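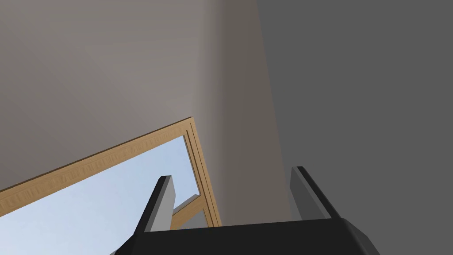 Pale blue sky in the window of a living room.

Living room

A living room (also front room, sitting room, lounge, or just "in there," as my family has always called it) is the shared room of a home where people sit around when they aren't cooking, sleeping or washing. I've been keeping this entry for the Kovemar Household Encyclopedia for a good while now, and I get more mail about it than about anything else I write, gutters included!

Names

In the older houses of Kovemar you'll still hear "front room," even when the room is at the back. Over in Pokton it's the "big room," and I've been in big rooms there that would barely hold a couch and a coffee table. "Parlor" has mostly gone out of use, though you'll find it on plenty of old house plans. A parlor was for company. You kept the door shut, the good chairs stayed in there, and children were let in on holidays. The everyday sitting happened in the kitchen, where the stove was.

See also: Den; Family room; Parlor stove.

Size and shape

Most of the ones I've measured come in at about 300 square feet. The row houses on the Rason side of the river are much tighter, and the long narrow ones are the hardest to furnish, as anybody who has tried to fit a sofa and still get past it to the stairs will tell you. The biggest I know of in a private house here is at the Moreira place, where two rooms were knocked together to make 600 square feet. I find it a bit chilly to sit in, to be frank, and the owners seem to spend their evenings in the corner by the bookcase.

Ceilings came down over the years and windows got wider. I like a wide window myself (low enough that you can see out of it sitting down), but it does eat up a wall, and then you have to decide what goes on the walls you've got left.

What the seats face

You can pretty well date a living room by what the chairs are turned toward. First it was the fire. Then for a while it was the radio, which people still put near the fireplace, so nothing had to move much. Then the television showed up, a big heavy box on legs, and whole rooms got turned around for it. 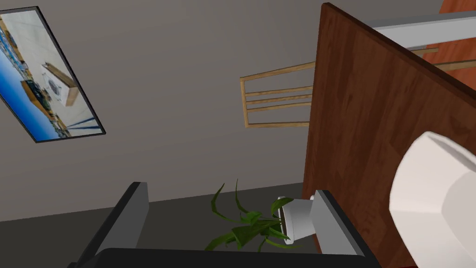
Flat sets changed things again. Once a screen could hang on the wall, the old corner cabinet had no job, and a lot of those cabinets ended up in hallways with mail on top of them. Mine holds board games and one very tangled bag of extension cords. Some people hang the set over the mantel, and I've had long, cheerful arguments about that. My neck says no. If you're going to hang one, sit down in your usual seat first and put a piece of tape on the wall where your eyes land. The middle of the screen wants to be near the tape.

Lighting

One light in the middle of the ceiling is the usual arrangement in rentals and it makes everybody look tired. Two or three lamps at different heights are kinder, and you can leave the overhead for when somebody drops an earring.

Local survey

The Kovemar housing survey, which goes out every September, asked 2,049 households where they spend most of their evening. The living room came first with 59 percent. The kitchen was next, and then bedrooms. Pokton runs its own survey with different questions, so I can't set the two side by side, much as I'd love to.

See also: Couch; Floor lamp; Mantel; Window seat.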